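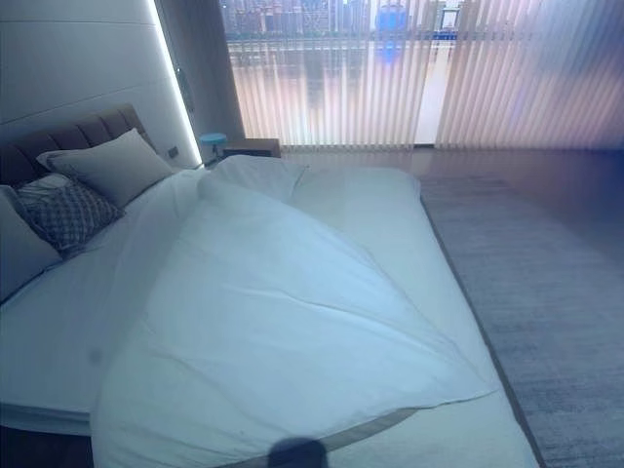 Dressing a bed: the sheet, the cover and the last five minutes

The duvet replaced the top sheet and blanket in most Australian bedrooms because it cut the job down to one layer. The saving is real, but it moved the difficulty elsewhere. A blanket tucked under a mattress stays where it was put. A duvet is held by nothing except its own weight and the friction of the sheet beneath, and it will creep toward whichever side had the last pull.

Most of the correction is done from the foot. Stand centred on the base, take one corner of the cover in each hand, lift to waist height and lower it in a single movement. Air trapped under the cover lets it travel a few centimetres before it settles. Dragging from one side produces long diagonal wrinkles, and these can't be smoothed out by hand without shifting the whole cover again.

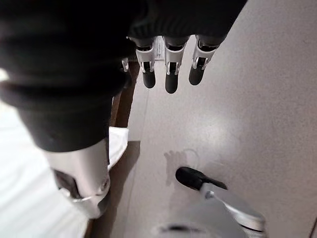 Overhang is the measurement people get wrong. The distance from the top of the mattress to the bottom of the base varies a good deal between models, and duvet widths do not follow it. On a bed with a dark brown wooden edge and white bedding, any unevenness reads at once as a crooked line against the timber. Beds with upholstered sides are more forgiving. The Trondby base we measured is 300 mm from mattress top to lower rail, and a cover hanging 25 mm short on one side was obvious from the doorway.

The fitted sheet decides how the rest behaves. It should be pulled on at opposite corners, head left and foot right, then the other two, so the tension is shared across the mattress. Elastic that runs the full perimeter holds better than elastic at the corners only. Thread count matters less than is usually claimed. A Seserley percale sheet with a count of 300 lay flatter in our October comparison than a Fita sateen rated at 1,000, and it was easier to get square on the mattress.

Filling shifts too. Covers with internal ties at all four corners keep the insert in place through washing and daily handling.
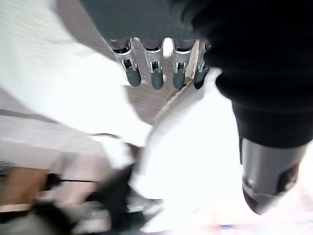
Covers with no ties, including the Ogunleye model in the same comparison, need the insert re-seated every few days. Reach in through the opening, find the two far corners and shake down from there. Buttons at the closure should face the foot.

Pillows go on last. Put the largest at the back, standing against the headboard, and lean any patterned cushion in front. Channel-tufted headboards have raised ribs that let an upright pillow slide sideways, so set its base 62 mm out from the upholstery and tilt it back.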